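12 March 2022

Day two of being a full member of the Wudwood robotics club, if you don't count the three weeks I spent hanging about at the back pretending I was only there for the biscuits. I've got a team now! It's called Nedelcu, after the street Mirela used to live on, and before you say it sounds like a cough medicine, the other choices were worse. I voted for it twice.

Anyway, I said I'd write this up the same day for once, so I'm doing it with my feet up and a cup of tea going cold, and it'll probably wander.

The task for the May round came through this week and it's cloth. I was so sure it would be blocks again. Last year it was blocks, the year before it was blocks, and I'd spent ages reading up on how to stack blocks. Now we have to pick up a piece of fabric, lay it on a table, fold it in half and then fold it again, and there are points for how well the corners meet. Most of the marks are for the last fold. There's a best score on the club wall of 91 from some fabric challenge years back and Mirela Pimentel has already said she wants to beat it. She says things like that very calmly while looking for her glasses.

How it works for us is that we do the job by hand first, holding the gripper, over and over, and the recordings go into the training set that the arm learns from later. We need 1000 good ones by May. I did point out that this is a lot of folding. Mirela said I'd be brilliant at laundry by the end and handed me the gripper.

So that was my day, basically. Me and a pile of old cloths.

The first thing I learned is that I hold it far too tightly. My hand was aching before we'd even had a break and I had a red line right across my palm from the ridges on the handle. Mirela holds it like you'd hold a full mug, sort of steady and not bothered, and her movements come out all smooth. Mine come out like I'm trying to swat something. She played one of mine back at half speed and it was still too fast. I laughed so much I got hiccups, and then the next recording was no good either, so that was two binned for the price of one.

The second thing is that cloth is a pain. A block just sits there. You grab it, it's grabbed. With cloth you think you've got one layer and you've got two, or you've got the table cover as well and the whole lot comes up with it (I did this, more than once, and dragged a pencil case and somebody's phone across with it). Balel has a theory that you should come in low from the side and sort of nudge the fabric into a ridge first, then pinch the ridge. Balel is our nickname for the laptop script, by the way, it's not a person, though we do shout at it like one. It goes through each recording and gives a mark for how clean the pinch was, and the ones that came in low really did get better marks. So I've been doing low pinches all afternoon. I think I could do them in my sleep, and I probably will.

The green one was my favourite to work with. It's got a frayed edge, so there's something for the fingers to catch on, and it keeps its shape a bit when you lift it. The silky one is evil. I'm refusing to talk about the silky one.

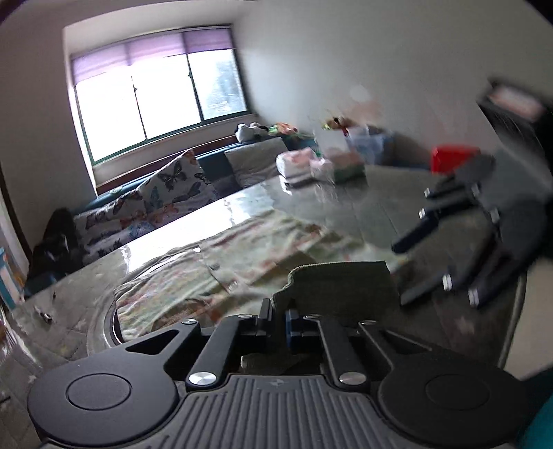
What went wrong

Quite a bit, but I'll put down the main ones or I'll forget and do them all again next time.

I kept forgetting to open the jaws all the way before starting. If you start half open then the arm learns to start half open, and then it can't get round anything thicker than a hanky. Mirela went through and found a whole run of mine like that. Gone, the lot of them. I was a bit gutted but she was nice about it, and said her first batch last year had to be thrown out because she'd been recording with the lens cap on. I don't know if I believe her but it cheered me up.

Then the shine on the table. When the sun's coming in through the window it bounces straight off the top and Balel gets confused about where the edge of the cloth is. We moved things about, we tried drawing the blind further, and in the end we had a long argument over whether we should be recording in nice tidy light at all. Mirela's side of it was that the hall in May will have whatever light it has, so we'd better learn with a mixture. My side was that my eyes hurt. She won, and I do see the point now I've had something to eat.

Also I named a whole folder wrong. Everything from before lunch was saved under Diloris, which is the name of our OTHER arm, the little one that only does the pen-lifting demo for open days. So poor Diloris now officially knows how to fold. I spent the last bit of the session renaming files and got a crick in my neck.

The number at the end

So, where we are. Counting everything anyone on the team has ever recorded for this, good and bad, we've got 1393. That sounds amazing, doesn't it? I was all ready to celebrate. But take out the half-open ones and the ones where I dragged the table cover along and the ones where you can hear Balel complaining the entire way through, and we're a fair way short of the 1000 good ones. Mirela wouldn't let me work out exactly how short because she says it puts people off. I'm going to work it out anyway once she's gone to bed and stops checking the shared sheet.

We did get to try the arm for a few minutes right at the end, on the training from last week, so none of my folding was in there yet. It went down, it thought about it for a very long time, it pinched the cloth and lifted it, and then it put it down again in exactly the same place. Three goes, same every time. Mirela clapped. I thought she was being sarcastic but she was really pleased, she said a month ago it couldn't get hold of the stuff at all. I clapped too after that.

Things to bring next time: hand cream, a plaster for my thumb, the old tea towels from Nan's drawer if she'll let them go, and my own pen, as mine went home with somebody again. And I must ask whether left-handed recordings count. My right hand is finished. I can hardly hold this mug.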